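5.3 Análise de falhas: a pega que não quer largar

Das tarefas do conjunto de bar, a transferência da garrafa entre a bandeja e a garrafeira de arame era, no papel, a mais aborrecida. Foi incluída como aquecimento, antes das tarefas com o medidor, nas quais esperávamos dificuldades. Acabou por ocupar a maior parte desta secção e uma parte desproporcionada do mês de maio.

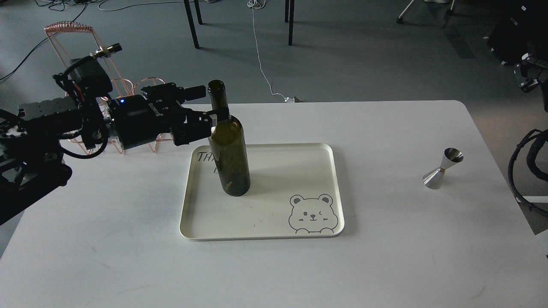
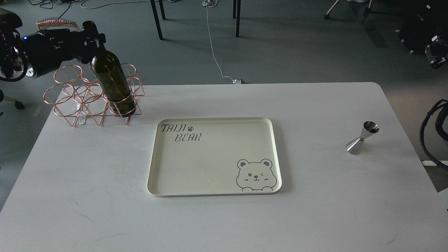
Figura 4. Pega pelo gargalo na tarefa de transferência, com a garrafa na bandeja e com a base num dos aros da garrafeira.

O protocolo previa 40 ensaios com a política Sondine, treinada a partir de demonstrações teleoperadas, sem qualquer ajuste entre ensaios. Um ensaio contava como bem-sucedido quando a garrafa ficava de pé no destino, a pinça abria e o braço recuava sem arrastar nada consigo. A terceira condição foi acrescentada depois do piloto, por razões que o leitor adivinhará. Em 15 dos ensaios, a garrafa chegou ao destino e falhou-se apenas aquilo que julgávamos garantido: abrir dois dedos.

O padrão era quase sempre o mesmo. O braço aproximava-se, fechava a pinça no gargalo, levantava, deslocava, pousava. A partir daí, a política entrava num estado que os registos internos designam por "espera de contacto" e que no laboratório recebeu nomes menos publicáveis. A pinça permanecia fechada, o punho fazia correções minúsculas e o temporizador seguia o seu caminho até ao limite. Visto de fora, o robô parecia ter-se afeiçoado à garrafa.

A primeira hipótese foi a do costume, ou seja, a perceção. O vidro verde-escuro é translúcido e reflexivo, e a garrafeira, feita de arame fino cor de cobre, oferece ao estimador de profundidade pouco mais do que ar com contornos. Repetimos os ensaios falhados com uma garrafa revestida de fita mate, o que melhorou bastante os mapas de profundidade e deixou a taxa de falha onde estava. Gastámos nisto uma semana e um rolo de fita.

A segunda hipótese atribuía a culpa ao controlador de força Kivley, que estima o contacto com a superfície a partir das correntes das juntas. Era uma suspeita injusta, embora não completamente. O controlador detetava o apoio na mesa e na bandeja com regularidade. Nos aros da garrafeira, porém, a base da garrafa tocava por vezes primeiro no arame, que cedia ligeiramente, e a força vertical subia devagar, sem o degrau que o detetor procurava. O contacto existia; faltava-lhe a forma regulamentar. O controlador, funcionário escrupuloso, recusava-se a carimbar o formulário.

Isto explicava as falhas na garrafeira, mas deixava de fora as da bandeja, e foram estas que nos levaram à causa comum. Ao alinhar os registos de força com os comandos da pinça, verificámos que o sinal de abertura era emitido em todos os casos de bandeja e anulado logo a seguir pela camada de segurança. Essa camada, derivada da biblioteca Eller, inclui uma regra de proteção contra queda: se o objeto for classificado como frágil e alto, e se a inclinação estimada exceder um limiar, a pinça não abre. A regra é sensata. O limiar estava configurado em 5 graus, valor herdado de uma instalação anterior com copos e nunca revisto por nenhum dos autores, apesar de constar de um ficheiro que todos afirmavam ter lido.

A inclinação, por sua vez, era calculada em relação ao plano da mesa a partir da orientação do punho. Ora, uma pega no gargalo tolera alguma rotação entre o vidro e os dedos. A garrafa podia estar direita e o punho ligeiramente torto, e a camada de segurança, que só conhecia o punho, concluía que a garrafa ia cair. Mantinha então a pinça fechada para a proteger. As correções do punho tentavam reduzir o desvio, a garrafa apoiada opunha-se, e o sistema ficava a negociar consigo próprio até se esgotar o tempo.

Importa registar que este comportamento não é inofensivo. Em 4 dos ensaios falhados, o operador interrompeu a execução com a paragem de emergência quando a força lateral no gargalo continuava a subir. Nenhuma garrafa se partiu, facto que atribuímos mais à espessura do vidro do que à qualidade do nosso planeamento. Uma regra destinada a evitar danos estava a aplicar carga a um objeto frágil, imóvel e já pousado, e fazia-o com o estado assinalado a verde na interface.

A correção foi aplicada em 10/25/21 e tem duas partes. O detetor de contacto passou a aceitar subidas lentas de força, desde que acompanhadas de uma paragem do deslocamento vertical. A regra de queda deixou de usar apenas o punho e recorre agora à inclinação da garrafa estimada pelo módulo visual Vasseur, mantendo a orientação do punho como alternativa quando a estimativa visual é fraca. Acrescentámos ainda um limite para a força lateral com a pinça fechada, acima do qual o braço fica imóvel e pede intervenção humana.

Não apresentamos uma taxa de sucesso posterior à correção. Os ensaios de verificação foram feitos com outra garrafa e outra disposição dos objetos, e compará-los com os da série original seria generoso para connosco. Os registos completos da série original, incluindo os ensaios interrompidos, acompanham o material suplementar, juntamente com o ficheiro de configuração, desta vez comentado.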